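Keeping Small Parts in Order at the Bench

Posted by Craig Hepburn, 27 May 2020

I repair clocks, radios and the odd kitchen appliance in a one-car garage in Stiltport. Most of the time I used to lose on a job went to looking for things. These are the habits that cut it down. None of them cost much.

Work over something with a rim

A bare bench lets screws roll. Put a tray down first and open the appliance inside it. An old baking sheet works, and so does a cafeteria tray. I like a light-colored bottom so that dark screws and springs show up. A rim half an inch high will stop nearly anything that drops from your fingers. If the tray slides, put a damp dishcloth or a piece of shelf liner under it.

Wipe the tray between jobs. Metal filings from one repair will find their way into the next one, and a speaker magnet picks them up fast.

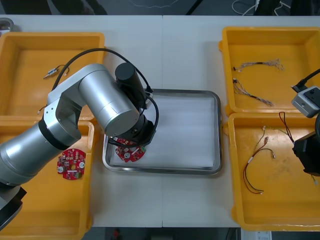 What is the best way to keep screws from different steps apart?

Use a muffin tin or an egg carton and fill the cups in the order you take the machine apart. Work left to right, top row first. When you put it back together, go in reverse and the right screws are always in the next cup. For a job that will sit overnight, lay a sheet of plastic wrap over the top and press it down at the corners.

If two screws in the same step are different lengths, draw the outline of the case on a piece of cardboard and push each screw through the spot it came from. Laptop bottoms and sewing machine covers are the usual offenders. A long screw in a short hole can crack the post or come up through the keyboard.

Sort by job first, by type later

For years I had one of those wall cabinets with little drawers, and every bolt, washer and fuse had a label. It looked good. It was also slow, because everything left over from a repair had to be put away in eight different drawers before I could start the next one. Now each job gets its own bin and everything for that job stays in it: the parts, the new plug, the receipt, the note about what the owner said was wrong. Sorting leftovers happens once a month with the radio on.

Write the label on masking tape and put it on the front of the bin, never on a lid. Lids get swapped. Put down the name, the item and what you are waiting for, such as "Toaster – needs lever spring."

Pick the right size of bin

Deep bins turn into junk drawers. For small parts, five inches is plenty. You want to be able to see the bottom and get your whole hand in without scraping your knuckles. Open tops are better than snap lids for anything you use daily. Save the lids for what goes on the shelf.

Color helps more than I expected. I bought a set of gray bins from the hardware store in Sernbridge and spent a whole winter hunting for gray washers in them. A bright bottom is easier on the eyes, and a red circuit board lying in a yellow bin is hard to overlook.
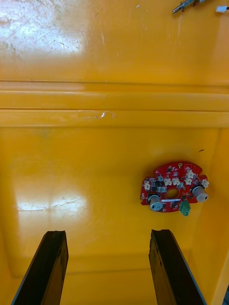

Cleaning the bins is a chore I put off until September, when the garage is cool enough to stand in for an afternoon. Warm water, dish soap and an old paintbrush will get the grit out of the corners. Skip scouring powder and steel wool. Yellow plastic with fine scratches all over it, like this, is still perfectly good for storage, and the scuffs don't need fixing. Replace a bin when it cracks. Let everything dry upside down on a towel before parts go back in, and give it longer than you think if there is bare steel involved.

Odds and ends

A magnet on a string will find a dropped screw under the bench. Drag it slowly and check it often. It won't pick up brass.

Keep a small flashlight in the top drawer. Lay it flat on the floor and turn it on; small parts throw long shadows and you will spot them from across the room.

Put loose circuit boards in an anti-static bag before they go on the shelf. The bags new parts come in can be used again if they have no holes. Regular sandwich bags are fine for screws and knobs.

Baby food jars are good for fuses. Write the rating on the jar and don't mix them.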